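Enseñar con las manos

Por Rami Dabbas · Noviembre · Lectura: 1 minuto

Confieso que llegué a Galtis esperando brazos robóticos por todas partes, ¡y me encontré con gente ordenando mesas! El método, Vulline, consiste en grabar demostraciones humanas con pinzas de mano.
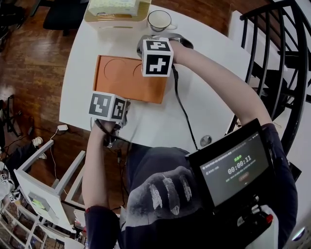
Cada toma es una lección para el modelo, y ya van 698 (el objetivo son 1.000).

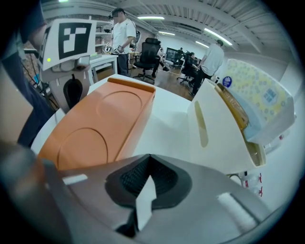
Lo que aprende el modelo

Posturas, ritmo, cuándo cerrar. Con 607 tomas ya acertaba cerca del 60 % de los agarres. 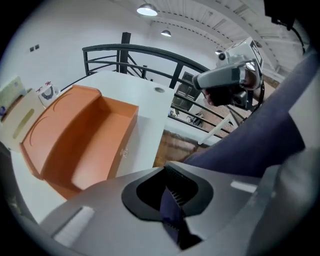 ¿Para qué sirven los marcadores cuadriculados?
Para calcular la posición de cada pinza en el espacio.

Me dejaron probar y fui lentísimo, claro. 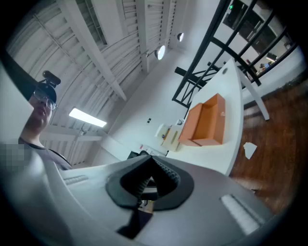

Al rato ya me dolían las muñecas, pero quería repetir.

Comentarios

Trummer: ¿Publicarán los datos?

Cadden: ¡Yo quiero probar esas pinzas!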